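The Boy, the Lion and the Missing Verse: Retelling Old Stories for Young Readers
Final project report, Children's Literature Workshop

The assignment was to pick an old story, retell it for readers of six to eight, and report on what went wrong. I picked Daniel in the lions' den. I had assumed that a story with lions in it would more or less write itself. 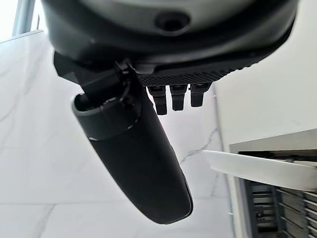
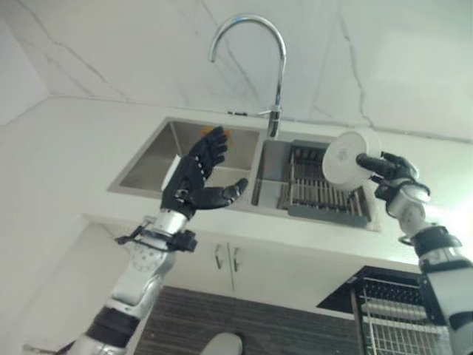 Photos: Mokik

1. Why this story

Daniel is in every children's Bible I could get my hands on. My grandmother owned three of them, and in all three the lions look like large, apologetic dogs. The plot is simple enough for a child to repeat at dinner. A good man prays, jealous officials get a law passed against praying, the king is tricked into enforcing it, and Daniel spends the night with the lions. In the morning he is fine.

That's the version I remembered. Then I read the chapter itself, and found that after Daniel comes out, the men who accused him go in, along with their wives and children. The lions are much less apologetic the second time.

2. What I compared

I worked with the Clastico picture edition, the Surer reader for early grades, and an older Öberg storybook that smells like a basement. The Surer stops when Daniel is lifted out. The Clastico says the bad men "were punished" and moves quickly to a sunrise. The Öberg keeps the accusers and drops the families, which I thought was a decent compromise until I noticed its illustrator had drawn one lion licking its lips.

All of them make Daniel young. By most reckonings he would have been an old man by then, possibly past eighty. I tried an old Daniel in my first draft and liked him a lot. He complained about his knees on the way down.

3. The drafts

My first draft ran to 979 words. It included the politics of the Persian court, which I found gripping. I read it to a second-grade class on a Tuesday, right after lunch, and can report that satraps aren't gripping after lunch. One boy asked when the lions were coming. I told him soon. He asked again on the next page.

For the second draft I cut the satraps down to "the king's helpers" and brought the lions in by the end of the second paragraph. I also shortened the sentences. This got out of hand. By the third draft the average sentence was so short that the whole thing sounded like a telegram from the den, and I had to put some of the "ands" back. Old stories seem to need them. Children don't mind a long sentence if it keeps walking in one direction.

The final version has 53 sentences. It had 55 until the night before it was due, when I removed two about the king's dinner. (He skips it, out of worry. I still miss those two.)

4. The ending

I went back and forth on the accusers. Leaving them out felt like cheating, and putting them in meant explaining to a room of seven-year-olds why the wives had to go too, a question I couldn't answer for myself. In the end the king sends the helpers away from the palace, and they are never asked to help with anything again. This isn't in the text. I say so in the note for parents at the back, in small type.

The class took the new ending calmly. They were more concerned about whether the lions got breakfast, and I rewrote the last page so that they did.

5. What I would do differently

I would read the whole chapter before writing the proposal. I would also test the story earlier in the day. And I'd fight harder for the old Daniel, who survived in the final version as a white beard in one line and nothing about the knees.

Of my 5 sources, I would recommend the Öberg to anyone who can stand the smell.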